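Moving the allotment shed

We gave up the old plot at Plornwood at the start of May. The rent had gone up to 61 pounds for a half plot, and the bottom end flooded every winter. The new one is on the Carrasco site, on the other side of the railway, and it is drier and closer to the bus. It did not come with a shed.

The old shed was ours, so we took it with us. It went up in 2009 and I had painted over most of the screw heads at least twice, so getting it apart took a full Saturday and part of the Sunday. The floor had rotted at the back corner and I left that behind. The four walls and the roof came away whole once I had cut through the last two bolts with a hacksaw.

Damián Montecinos lent us his trailer and drove it over. It took three trips. I had expected two, but the roof would not lie flat with anything else under it and we did not want it catching the wind on the bridge.

I priced up a new floor in the evenings. A ready-made base was more than the shed is worth, so I bought 21 slabs second-hand and laid them on sand. They are not perfectly level. The door swings open by itself if you don't latch it, and I can live with that.
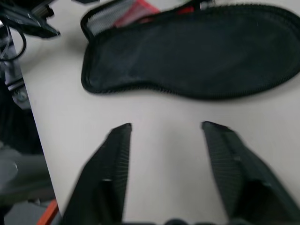
Pale tabletop between two ribbed black fingers.

The water is the main difference. At Plornwood there was a tap every few plots and you could run a hose in the evening. On the new site there is one tank by the gate, filled once a week, and no hoses allowed. I have put a gutter along the low side of the shed roof and a second-hand butt under it. It needs a stand, as a full-sized can won't go under the tap at the moment.

The soil is heavier than I am used to. I have dug over one bed and put potatoes in it, which is late, but they were chitted and sitting in the hall. The rest is under cardboard until I decide. The neighbour two plots up grows nothing but onions and leeks and says carrots fork badly there, so I will probably sow those in a tub.

Still to do – felt on the roof, a new hinge for the window, and a lock with a key that both of us can find. The rhubarb is coming over in the autumn if the new tenant at Plornwood doesn't mind me digging it up.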